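Kondberg Institutional Furniture
Home > Seating and Tables > Folding Tables > Perkari Series

Perkari Folding Table

The Perkari is a rectangular folding table for schools, halls, libraries and council offices. It was first supplied to the Cumholm district library service and is now the standard table in our institutional range. The present model replaces the earlier Wijesinghe table, for which spare feet and hinge pins remain available.

The table is intended for indoor use in rooms that are set up and cleared often. One person can open the legs from a standing position. We recommend that two people lift the larger size, particularly on stairs or over door sills.

Sizes and finishes

The Perkari is made in two lengths, 900 mm and 1800 mm. Both share the same leg frame and may be placed end to end at the same height. Tops are available in pale grey, beech and white. Edging is grey on all tops unless another colour is requested at the time of order. Legs are powder coated in silver or charcoal.

Custom lengths can be made for orders of 300 tables or more. Please allow additional time for these, as the tops are cut to order and are not held in stock.

Loading

The rated load applies to weight spread evenly over the top with all legs locked. The table must not be used as a stage, a step or a seat. Heavy office equipment such as copiers should be placed on a fixed bench.

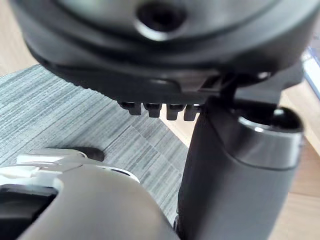

Customers who have ordered the earlier table should note that the leg spacing has changed. Existing trolleys will carry the Perkari, but the retaining strap must be moved to the outer slot. A replacement strap is supplied without charge on request - please quote the original order number.

Care and cleaning

Wipe the top with a damp cloth and a mild detergent, then dry it. Do not use bleach, solvent or abrasive pads. Ink and marker should be removed on the same day where possible. Check the locking stays at the start of each school term, and withdraw from use any table with a bent stay or a missing foot.

Tables should be stored flat or on the trolley. Tables leaned against a wall may slide and should not be left unattended where children are present.

Ordering and delivery

The minimum order is 2 tables. Delivery to metropolitan addresses is included in the listed price. Regional deliveries are quoted separately and may be combined with other Kondberg furniture on the same order. Schools wishing to receive tables before the final term should place their orders by the end of September.

Warranty claims are handled by Nga Vũ, Customer Service. Enquiries about tenders, custom colours and standing supply agreements should be addressed to Lộc Đào, Institutional Sales. Please include the delivery address and the name of the authorising officer with all written orders.

Prices and specifications are correct at 17 February 2006 and may change without notice.

Related products: Perkari trolley, Perkari replacement feet (pack), Cumholm stacking chair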